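Oltberg open house, Fri 12 January

The teaching room is at the back of the building, past the Golestani parts store, and we reached it late because the coat check was slow. The job being taught was a plate and a tray, done by a person with a gripper in each hand.

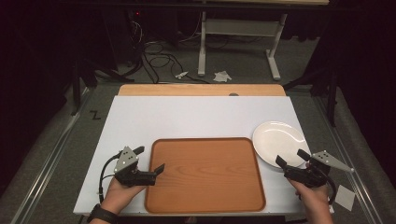 Does the person need to know how to program? The work needs steady hands and a few hours of practice, and the programming is left to others.

Nosipho Cele, our guide, said one task takes some 200 good runs before training starts. Bad runs are kept in a separate folder. She also said that plates are harder than cups because the rim leaves little to hold. 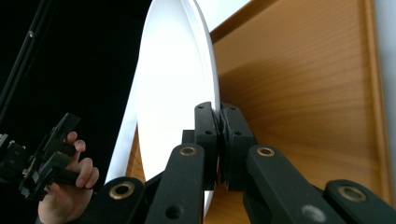 Plate on edge, held by the rim.

Each gripper records its own view, and the software, called Braltamo, lines the two up afterward. I asked about remote control. Oltberg still uses it for heavier parts at the Purniria site, but it is slower to learn.
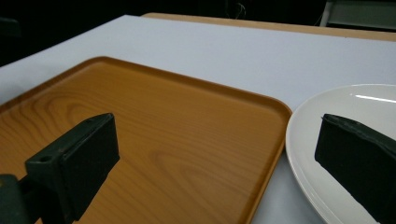 Gripper view of the plate and the wood-grain tray.

Groups were let in for 50 minutes, with coffee in the hall after. The talk there was mostly about cost and about who checks the recordings.
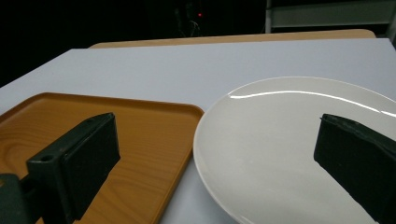
One visitor objected that a robot taught by a single person would pick up that person's bad habits, and wanted several people teaching every task.

The next open house is in April. Parking is on the north side.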